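Robot Safety Session Helper (part-time, 2 openings)
Nikcombe Robotics Lab

Come help us get to the bottom of a fault! We run a tabletop robot arm that pushes small blocks around on a board, and last September it did something it should never do. Partway through a long run the arm kept pressing down after the stop command had gone out. It drove its tip into the board, bent a bracket and sent a block across the room. The person at the desk hit the red button and the power cut off as it should, so there were no injuries, but the software stop had failed and we took the arm out of regular use that same afternoon.

We have since found one cause (a dropped message between the controller, which we call Swati, and the arm) and put in a fix. Now we need to know if the fix holds, and that takes a lot of patient, watchful hours. We have 1,000 short runs planned and have finished 200 of them. Three of those showed a late stop that we can't explain yet, and we are really eager to find out why!

What you'll do
Set out the blocks before each run, following a layout sheet
Start the run from the desk and keep a hand by the emergency stop
Send the stop command when the timer tells you, and write down what the arm does
Flag anything odd, even if it seems tiny (a twitch, a new noise, a pause that feels too long)
Sit in on the weekly fault review and tell us what you saw

What we're looking for
Somebody steady who likes careful work and can stay alert through a run that looks just like the one before it. You don't need a degree or any background in robots. Clear handwriting or quick typing helps, and so does being willing to say "stop, let's look at that" to people who have been here for years. We mean it, we'd love you to stop us.

Training and safety
Everyone gets a full day of training before going near the arm. Hands stay off the board whenever the drives are on, with no exceptions for a block that has tipped over. You will see the full report from September on day one, including the parts where we got things wrong.

Hours and pay
Shifts are 11 hours a week, split over two afternoons, at our standard lab assistant rate. The work runs until the test plan is done.

How to apply
Send a short note to Tanveer Sandhu at the Nikcombe front office by 9 Jan 2021. Tell us about a time you noticed something that other people had missed. A resume is welcome but not required. 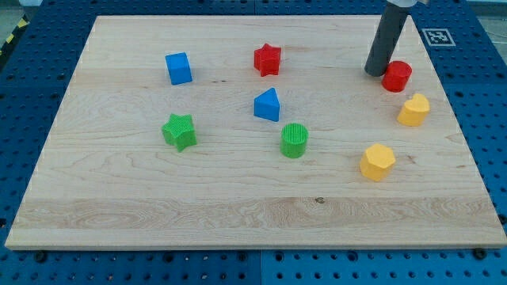
The arm at the board, with blocks set well apart.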